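Ticket 3544
Subject: Packing step fails when the item is a soft bag
Product: Kalter pick and place controller
Opened by: Mahlet Araya
Assigned to: Asnakech Tsegaye
Status: Waiting for customer
Opened: Oct 14, 2019

Mahlet Araya wrote:

Hello. We are a small shop in Ukport and we pack grocery orders for homes. We would like to know if the machine can do the putting away of food packages, which today is done by people. Boxes and cans are no problem for us. The trouble is with bags.

What we do: the arm takes one bag from the table and must place it standing in an open container. What we expect: the bag stands and the fingers open. What we get: the controller stops with code 2052, "grip width changed during move", and it keeps the bag in the air until a person comes.

I have already tried these things:
- Speed lowered to the slowest setting. Same code.
- Grip force set to 900, which is the value in the manual for soft goods. The code comes less often, but the bag slips.
- New calibration of the fingers. No change.
- Restart of the controller. No change.

Please tell me if this is a fault or if the machine is simply not ready for such work. My manager is asking me, and I prefer to give him a correct answer.

Asnakech Tsegaye replied:

Hello Mahlet, thank you for the clear report. Code 2052 is not a hardware fault. The controller measures the width between the fingers when it closes, and it expects this width to stay the same. With a bag the contents move down and the top becomes thinner, so the controller believes that the item was lost.

Please try the following:
1. In the item profile, change the type from "rigid" to "flexible".
2. Set the width tolerance to 5.
3. Let the arm take the bag by the top edge and not by the middle.
4. Send me the log after one full shift.

Which firmware do you have? The flexible type exists only from the July version.

Mahlet Araya wrote:

We have the July version. I changed the profile as you wrote and I attach the log and one picture.

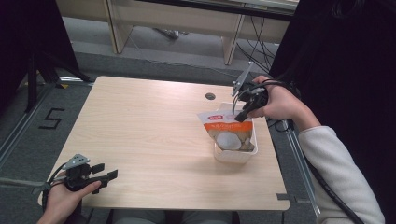
With the new profile the code 2052 has almost disappeared. Now there is a different problem. The arm sometimes opens the fingers too early, and the bag falls over inside the container. A person corrects this with one small push and does not even think about it. The arm does not notice it and goes to the next item.

Asnakech Tsegaye replied:

I see the early release in your log. The controller takes the first contact with the container wall as contact with the bottom. Please raise the release threshold by one step and test again. I also passed the log to our colleagues in Nindov.

For your manager: boxes and cans, yes. For bags I would still keep a person near the table. The controller has no check for an item that fell over, and I cannot promise you a date for it.

Mahlet Araya wrote:

Understood. I will test the threshold and write again. Please leave the ticket open.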